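Looking after the Evov arm, part two

February was cold in the workshop and the arm noticed before I did. The gripper had started closing a little off centre, so that it nudged things before it picked them up. I put it down to the grease at first. It was the screws where the gripper joins the wrist, which had worked slightly loose.

I now check those every 400 picks and go over the whole arm at 1,000. Perla Quintero, who set up the cell at Zoltside before I took it on, kept a paper log for this and I have carried on with hers. It has a column for the date, one for the count and a wide one for grumbling.

The order I do things in:

1. Park the arm, switch it off at the wall and wait 2 minutes. Wipe down the links with a dry cloth. No spray near the joints.

2. Check the screws on the wrist cap and the gripper. Snug is enough. I overdid one last year and had to order a new cap from Prorance, which took ages to come.

3. Follow the cable down beside the base and make sure it isn't rubbing on anything when the arm turns.

4. Power up, open the fingers and bring them down slowly over something long. I use the toy baguette. Stop just above one end and look at it from the front and the side. If one finger is nearer the bread than the other, go back to step 2. 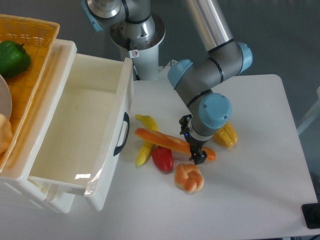

5. Close the gripper at low speed, lift, and put the baguette back down. I do this 2 times and write the result in the log.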